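Save file won't load after moving to a new PC – Irstead

Posted by Emmett Thibodeaux, 29 April 2018

I have 221 hours in Irstead and just moved to a new computer. I copied the whole save folder to the same place on the new drive. The game starts, the main menu shows my profile name, but the Continue button is grayed out and the load screen is empty. Both machines are on the same patch. Cloud saves were never turned on. I still have the old PC and it loads fine there. Is there any way to get the campaign back without starting over?

Khurram Virk

Did you run it as admin? Fixed it for me in a different game.

Beatriz Bastos

Admin won't change this. Irstead ties each save to a player ID, and the ID is made the first time you launch on a machine. Your new PC made its own, so it skips the old files.

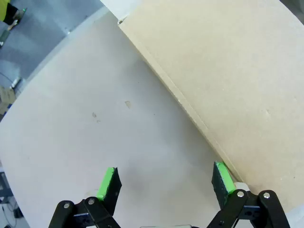
On the old PC, open the settings menu, go to Profile and pick Export. You get one file with the campaign, key bindings and colors in it. Copy it over, then pick Import from the same menu on the new PC before you load anything. Colors are worth a look afterward, as mine went back to default. I play with black panels and bright lime-green markers, the same pairing as on the gripper fingers in the picture, and I had to set it again by hand. Export only takes the newest 60 saves – if you keep more than that, delete some first or do it in two rounds.

Irena Czarnecka

What Beatriz said worked for me on the last patch. Two things to add. Turn off mods on both machines first. I had 4 running and the import stopped at 100 percent and stayed there until I removed them. Also, the autosave doesn't come across, so make a manual save on the old PC before you export.

I don't know if it works between the Sovance launcher and the boxed version. Mine were both Sovance.

Contact | Copyright Jekau Player Help | Back to top

We use cookies to keep you signed in. By using this site you accept our cookie policy.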